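Automatización de tareas manuales en servicios de alojamiento
Tema 4. Del puesto por servicio al puesto de supervisión
Apuntes de la asignatura Organización del Trabajo y Sistemas Automatizados

4.1. Planteamiento

El caso que se estudia en este tema es el de Deltero, empresa que gestiona apartamentos de estancia media en régimen de limpieza y reposición. La plantilla afectada es la de planta: personal que entra en la vivienda entre dos estancias, abre armarios y cajones, comprueba el contenido, repone y cierra. El integrador contratado, Lindemann, propuso asignar a un robot de dos brazos la parte del recorrido que consiste en abrir y cerrar mobiliario, y dejar a las personas la revisión y la reposición.

Antes de introducir el equipo en viviendas reales se trabajó en simulación, con la plataforma Platonbridge. El parque de mobiliario se modeló a partir del inventario de la empresa, que recoge 700 unidades entre apartamentos y zonas comunes. Las variantes de tirador se agruparon en 11 familias. Se conservó también en el modelo la decoración de las estancias, porque afecta a la percepción del robot: un cuadro o una superficie moteada cambian el resultado de la segmentación.

4.2. Descomposición de la tarea

El error habitual al automatizar un puesto de este tipo consiste en partir de la descripción del contrato. «Revisar la estancia» no es una unidad de trabajo que se pueda programar. En el caso Deltero se descompuso en operaciones elementales:

Aproximación al mueble.
Localización del elemento de agarre.
Colocación de los dedos de la pinza.
Cierre de la pinza y comprobación de fuerza.
Movimiento del frente según su articulación (giro o traslación).
Liberación y retirada.

La tercera operación concentra la mayor dificultad. Con un tirador esférico, los dedos deben situarse a ambos lados, sin empujar antes de tiempo el frente del mueble. Una persona corrige este acercamiento con el tacto y no es consciente de hacerlo. En las entrevistas previas, ningún trabajador de planta mencionó el agarre como parte de su tarea.
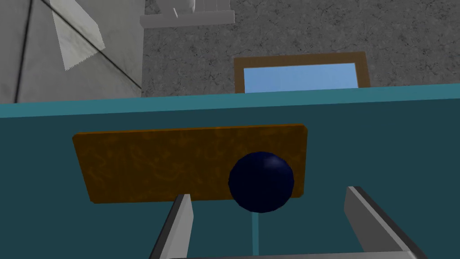
La consecuencia para el análisis del puesto es directa. El conocimiento tácito no aparece en los procedimientos escritos y, por tanto, tampoco en la estimación de tiempos que se hace a partir de ellos. Deltero había calculado el ahorro sobre su manual de operaciones. Al rehacer el cálculo con observación en planta, la apertura de muebles resultó ocupar una fracción menor de la jornada, y la partida que se creía secundaria (decidir si lo encontrado dentro es correcto) pasó a ser la principal.

Obsérvese que esto no invalida el proyecto. Desplaza la pregunta: de cuántas horas se eliminan a qué composición tendrá la jornada resultante.

4.3. Trabajo con dos brazos

Los frentes grandes plantean un problema distinto. Una puerta de armario tiene un arco de giro amplio y el cuerpo del robot puede quedar dentro de él. Se evaluaron dos estrategias. En la primera, un brazo abre y el otro permanece recogido. En la segunda, cada brazo trabaja junto a un panel diferente y la base se mantiene fija entre ambos. La segunda reduce desplazamientos, pero exige que el planificador trate los dos brazos y los dos paneles como un solo problema de colisión.

Desde el punto de vista del operador remoto, la segunda estrategia es más exigente. La vista disponible puede estar muy inclinada, con los paneles ocupando buena parte de la imagen, y la orientación de la sala se deduce de puertas, juntas del suelo y cuadros. El personal que pasó de planta a supervisión señaló este punto como la principal fuente de fatiga en las primeras semanas.

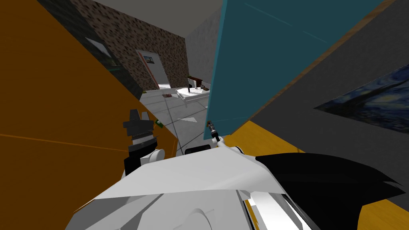 4.4. Efectos sobre los puestos

Se distinguen los siguientes perfiles tras la implantación:

a) Revisor de contenido. Procede del personal de planta. Mantiene el trabajo en la vivienda, pero llega cuando los muebles ya están abiertos. Disminuye la carga postural (agacharse, tirar, sostener puertas) y aumenta la carga de decisión por unidad de tiempo.

b) Supervisor remoto. Atiende las peticiones de ayuda del robot. El trabajo es discontinuo: periodos largos sin actividad y intervenciones breves bajo presión. Deltero fijó un máximo de unos 20 minutos de atención continua ante la pantalla, seguido de otra tarea.

c) Técnico de celda. Puesto nuevo. Ajusta pinzas, actualiza el modelo del mobiliario y registra incidencias. La empresa lo cubrió en parte con promoción interna.

La clasificación profesional de los perfiles a) y b) fue objeto de negociación. La dirección sostenía que el revisor realizaba un subconjunto de sus funciones anteriores y que no procedía cambio de categoría. La representación de la plantilla argumentó que se habían retirado precisamente las funciones de menor responsabilidad, de modo que la exigencia media había subido. El acuerdo reconoció un complemento de responsabilidad sin modificar la categoría, solución frecuente y técnicamente discutible: deja sin resolver la progresión dentro del puesto.

4.5. Criterios de intervención humana

El procedimiento establece cuándo el robot debe detenerse y solicitar asistencia:

Contacto con el frente sin agarre confirmado.
Fuerza de tracción superior al umbral de la familia de tirador.
Objeto no previsto en el arco de apertura.
Discrepancia entre la posición estimada del panel y la observada.

El cuarto criterio genera la mayor parte de las llamadas. Durante la apertura, dos instantes próximos pueden ofrecer vistas muy parecidas, y el supervisor ha de determinar si el panel se ha desplazado o si solo ha variado el punto de vista. Una imagen aislada no permite decidirlo. Por ello la interfaz muestra la secuencia completa junto con la lectura de fuerza en la muñeca.

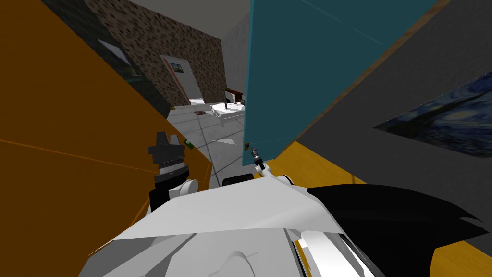 En la formación de supervisores se dedica a esta cuestión una sesión completa, con secuencias detenidas en puntos arbitrarios. El objetivo es que el alumno solicite los datos que faltan antes de autorizar la continuación. Autorizar por defecto es el fallo más común en personal recién incorporado, y tiende a agravarse cuando el indicador de productividad del puesto se calcula sobre el tiempo de respuesta. Deltero utilizó ese indicador en el primer periodo y lo retiró después.

4.6. Comparación con el caso Istov

En Istov (tema 3) la automatización se introdujo en un almacén con estanterías normalizadas y trayectorias repetitivas. La intervención humana era excepcional y el puesto de supervisión se diseñó como vigilancia pasiva. En Deltero la variabilidad del mobiliario obliga a una supervisión activa. Trasladar el dimensionamiento de plantilla de un caso al otro conduce a subestimar las necesidades de personal, aunque el número de robots sea idéntico.

Trabajo para la próxima sesión

1. Descomponer en operaciones elementales la apertura de un cajón con tirador esférico y la de una puerta batiente. Indicar en cada operación qué información utiliza una persona y con qué sensor se sustituiría.

2. Redactar una propuesta de indicador para el puesto de supervisor remoto que no dependa del tiempo de respuesta. Extensión máxima: una página.

3. Lectura del apartado 4.4 con el texto del acuerdo, disponible en la carpeta de la asignatura. Se discutirá en clase la cuestión del complemento.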